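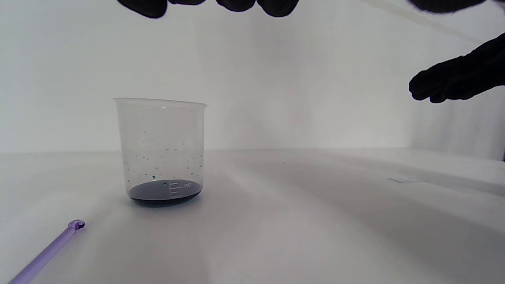 A little dark liquid in the bottom of a beaker

I'd been told Kuldeep Shukla could talk about fountain pen ink until the kettle boiled dry, so I brought my own biscuits. He mixes his own at home in Likbridge and has filled 152 notebooks testing it. "My wife says it's a hobby," he told me. "I say it's stationery!"
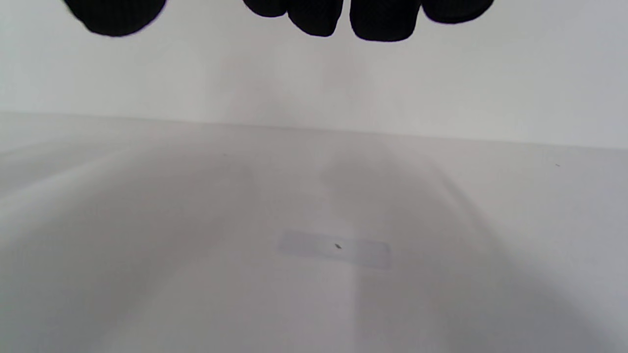 Likbridge, 2020-08-19

We started with his first pen, a school Kapoor that leaked all over his shirt pocket when he was 11. "I was furious, and then I looked at the colour," he said. He still writes letters every evening – proper ones, with stamps – mostly to a cousin in Rostiveck who never dates hers.

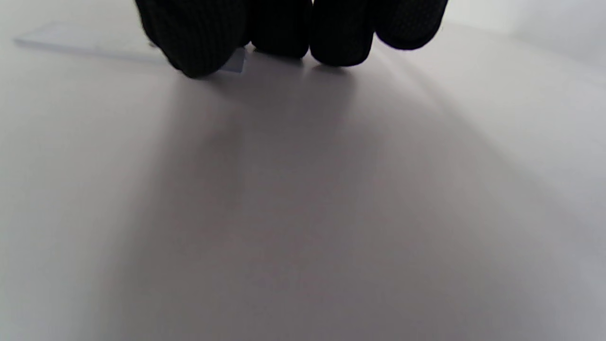
Fingertips in black knit

Cheap paper gets him going. "It feathers, it bleeds, and you can't read a word the next day." He won't go near it now and buys Cosa pads, 800 sheets at a time. 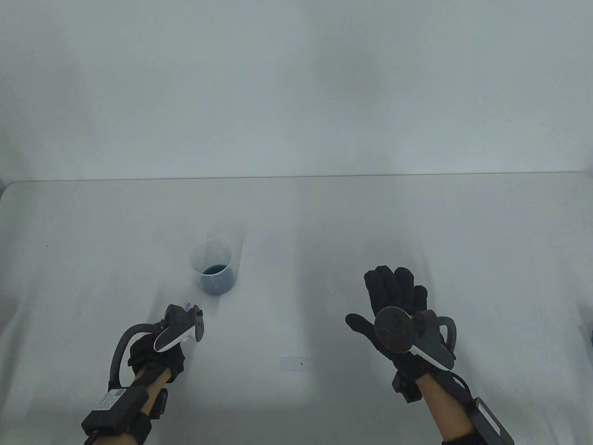 Blue is where most people begin, Kuldeep reckons, and where plenty of them stay. I'm one of them (sorry, green fans). Give me a deep teal-blue like the small amount in that clear measuring cup and I'd happily write shopping lists all day. "Too polite," he said, and passed me a brown.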